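4.2 Judging agreement in synchronised diving

May, by the Hedlund diving study group

In this section we look at how closely the judges agreed with each other when they scored synchronised dives, and whether the agreement changed during a competition. The material comes from the three regional meetings described in Section 3, held at the pools of Sketska, Jutach and Wuvari. Altogether we collected 3,280 single marks, of which 1,071 were given for synchronisation and the rest for execution. Marks from exhibition dives were removed before the analysis.

The agreement was higher for execution than for synchronisation. We had expected the opposite, as the synchronisation judge has only one question to answer: did the two divers move together? A possible reason is the place where the judge sits. At Jutach the chairs stood almost level with the end of the platform, and the difference in the take-off could be seen well from there. At Wuvari the chairs were further back and lower, and the marks for the same kind of dive were spread more widely. With only three pools in the material we can not separate the effect of the chair from the effect of the panel, and we therefore report it only as an observation.

The second question was fatigue. More than 700 marks were given in the last hour of a session. In these marks the spread was a little larger for the inward and twisting groups, while forward dives showed no change that we could find. A break of 15 minutes was used in Sketska only. The spread after the break was similar to the spread at the start of the day, but the number of dives was small and the weaker pairs had by then left the competition.

We also compared marks given to pairs from the home club with marks given to visitors. The difference was smaller than the normal variation inside one panel, and it is not discussed further. The full tables, divided by pool and by dive group, are found in Appendix B.

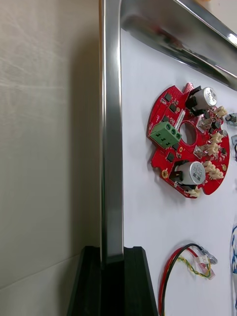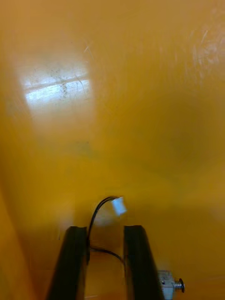 Figure 6. Surface details: chrome bar and rail beside a white surface (upper); glossy yellow surface with reflected light (lower).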